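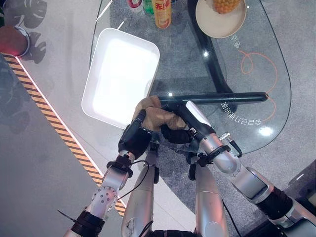
Two silver arms, two black hands, one crumpled brown cloth. The workbench is a glass table.

How Do You Teach a Robot to Hold a Cloth?

You have probably picked up a cloth today without a single thought in your head. Well done. A robot can't do that. It has to think about every bit of it, and then quite often it drops the cloth anyway.

At Plakari, a shared workshop where people build things too big or too noisy for their bedrooms, Loredana Cirillo and Mirko Caruso have been working on a pair of robot arms. They call the robot Clilov. It has no opinion on this.

The job they have given it sounds small: take hold of a brown cloth on a table with both hands. Mirko thought it would take a weekend. That was in July. He doesn't like to be asked which July.

Bones, muscles and a lot of cable

Look at your own arm. You have a shoulder, an elbow and a wrist, and each of them bends or turns. A robot arm is made the same way, from stiff parts with joints between them. Inside a joint there is usually an electric motor. The motor does the job your muscles do, and never complains about being tired, though it can get hot and sulk.

Motors need power, and they need to be told what to do. Both of those usually travel along cables. If a cable is too short, the arm can't stretch. Too long, and it catches on things. Loredana has a notebook for the project, and the longest chapter in it is called "Cables, Again."

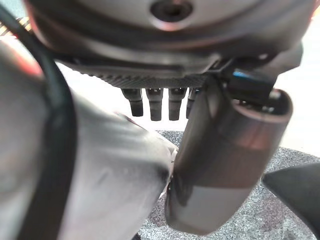

Why is cloth so difficult?

Try this at home. Put a wooden block on the table, shut your eyes, and pick it up. Easy. The block is the same shape it was when you last looked.

Now do it with a dish towel. Drop it first, so it lands in a heap. Where are the corners? Which bit is the top? If you pull here, what moves over there? A cloth changes shape every time you touch it, so whatever the robot learned a moment ago is already a little bit wrong.

A pineapple is much kinder to robots. It's prickly and heavy, but it stays pineapple-shaped.

Squeezing is tricky too. Squeeze too softly and the cloth slides away. Squeeze too hard and the robot pinches the table, or its own other hand, and everyone in the workshop turns around to see what the noise was. People feel how hard they are squeezing through their skin. A robot needs sensors for that, or it has to notice how hard its motors are working and make a sensible guess.

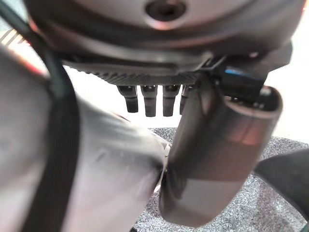 Then there is the matter of seeing. A camera up high gets a good view of the whole table, but as soon as the hands reach in, they cover up the very thing they are reaching for. (You can test this with your own hands and a cookie.) A camera down by the wrist gets much closer. It sees lots of the hand and a small piece of everything else, a bit like watching soccer through a mail slot. Put the two views together and the robot has a better idea of what is going on.

Practice, practice, practice

Robots can learn by trying. Clilov tries, something happens, and the computer saves what happened. So far the notebook says 1,273 tries. Loredana had promised everybody cake at 1,000, and they were all so busy with a loose screw that they missed it. They had the cake at 1,030 and it was still fine.

A try takes about 2 minutes, if you include putting the cloth back, which is a job for a human. The human who does it most is Olaia Miranda. She joined the workshop to build a canoe.

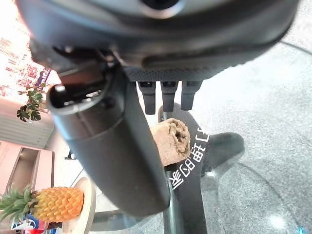
Words to know

Joint: a place where a robot bends or turns. You have these too.

Gripper: the part that takes hold of things. Some look like hands and some look more like tongs.

Sensor: a part that measures something, such as light, heat or a squeeze.

Try: what you call it when it didn't work but you learned something. Mirko has other words for this. They are not in the notebook.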